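Folding Towels So They Stay Folded

22 Oct 2019
44 shares | 12 comments

Most towels come out of the dryer twisted, and a twisted towel won't fold flat. Start on a clear table, one towel at a time. Lay it out lengthwise and pull any bunched end open before you make the first fold. Hems are the easiest thing to grab, and a hem in a contrasting color makes it simple to see when the edges meet.

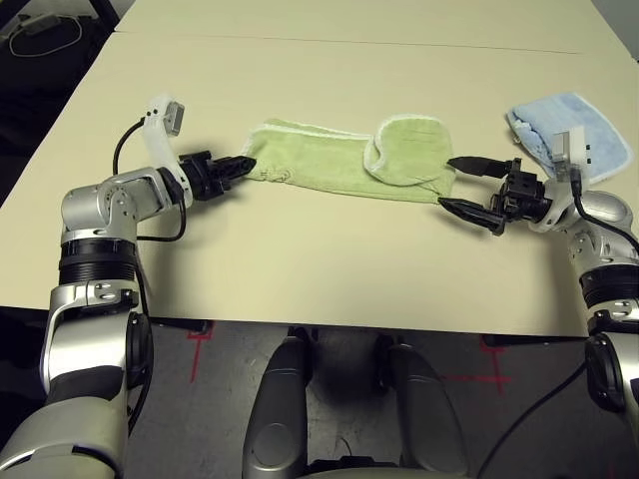
Firdevs Ateş wrote in to say she skips the table and folds against her chest, which works fine for hand towels but leaves her bath towels crooked every time.

For bath towels, fold the long sides in to the middle first, then bring the short ends together. Smooth from the fold outward with a flat hand. If the corners don't line up, open it and go again — tugging on one corner just moves the problem to the other side.

Stack with the folded edge facing out. Put fresh towels on the bottom of the pile and take from the top, so the same 4 don't get all the wear.

Share this tip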